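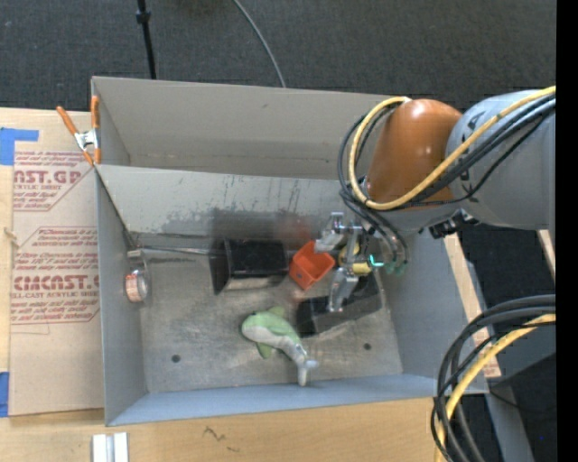 Fernanda Abreu felt the grey bin had been scuffed enough for one career and moved that it be replaced before February. A new one of that size, divided down the middle, is £50 from Hemmin plus carriage. Arif Majumder replied that scuffs were not a fault and that objects had yet to complain.

Bin: kept. To be wiped down, again. FA to find out what shifts the brownish patches, AM having tried washing-up liquid and hope.

Contents: the plush dolphin stays. A proposal to swap it for something "more serious" found no seconder. Both black containers stay. The small orange-red cup stays until a second one turns up in the Gristley cupboard, where we are told there are 3.

Far compartment: discussion of what it is for. Carried over from last time, when it was also carried over.

Labels: Tunmont have sent 713 stickers against an order for 667. Agreed to say thank you and keep quiet.

Trivia: the quiz clashes with the next meeting. The meeting will move.

AOB: the biscuits. Noted with regret.

Closed 4.10 pm. Next meeting Thursday, same table, AM to bring the cloth.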